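Pillow and Bedding Care: Frequently Asked Questions

Cirlow Bedding Advice, kept up by Gladys Makori. Last looked over 23 May 2025.

How often do I need to replace a pillow?

Depends who you ask. Ask a company that sells pillows and you will hear a short number. I have never seen a good reason for a fixed date. Fold the pillow in half and let go. If it springs back, keep it. If it lies there like a folded sweater, it has stopped holding your head up and you can go shopping. Feather pillows don't spring much even when new, so for those, shake them out and see whether the filling spreads or stays in lumps.

Is it true that an old pillow is mostly dust mites by weight?

I have heard this one at every trade show I've been to, with a different percentage each time. I have asked where the figure comes from and have yet to be handed anything better than a brochure. Mites are real and some people are allergic to them. The weight claim I would leave alone until someone shows me the scale.

Can I wash my pillows at home?

Most polyester and many down pillows, yes. Solid foam, no - it tears when it's heavy with water and takes forever to dry. Read the label first. Wash two at a time so the drum stays balanced, use less detergent than you think, and run a second rinse. Dry on low until the middle is dry, then give it another cycle anyway. The middle always lies to you.

Do pillow protectors do anything?

A plain zippered cotton one does. It catches sweat and hair oil, and it's easier to wash than the pillow. The ones sold as "cooling" feel cool for as long as it takes you to warm them up. We tried the Wison protector at home for most of February and it was a decent protector. I couldn't find the cooling part.

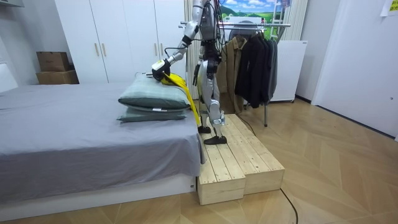 What about thread count?

Past a certain point it is mostly arithmetic. Some makers count each strand of a twisted yarn separately, and the number on the package climbs without the sheet getting any better. I sleep on 311 and it's fine. If a seller won't tell you what fiber the sheet is made of but prints the thread count in big gold type, put it back.

How hot should the wash be?

Sheets and cases, warm is enough for everyday dirt. If somebody in the house has a mite allergy, doctors often suggest hot water, and you should follow what yours says over anything on this page. Hot water is hard on elastic, so expect fitted sheets to give out sooner.

Do I have to change the sheets every 7 days?

Have to, no. Weekly is a sensible habit if you sweat a lot or let the dog up. If you shower at night and sleep alone, stretching it to 9 or 10 days is not going to hurt anyone. Change pillowcases more often than sheets, especially if your skin breaks out.

Are bed sprays worth buying?

They smell nice. Drilbridge sells one that says it "refreshes fibers," and I wrote to ask what that meant. The reply told me it makes the fibers feel fresh. Opening a window and leaving the covers pulled back for an hour is free.

The Workneh pillow comes with a 90 night trial. Is that a good deal?

Possibly. Read who pays for return shipping, and whether the trial is void once the tag is off. Ask if you get money back or store credit. A long trial also counts on you forgetting, so put the end date on your calendar the day the box arrives.

Can I recycle old pillows?

Rarely through curbside pickup. Some animal shelters take them, but call first, as many won't accept feather or foam. Textile drop-off bins usually say no pillows on the side, in small print.

My question isn't answered. Can I write in?

Yes, use the contact form. I don't recommend mattresses, so please don't ask which one I own.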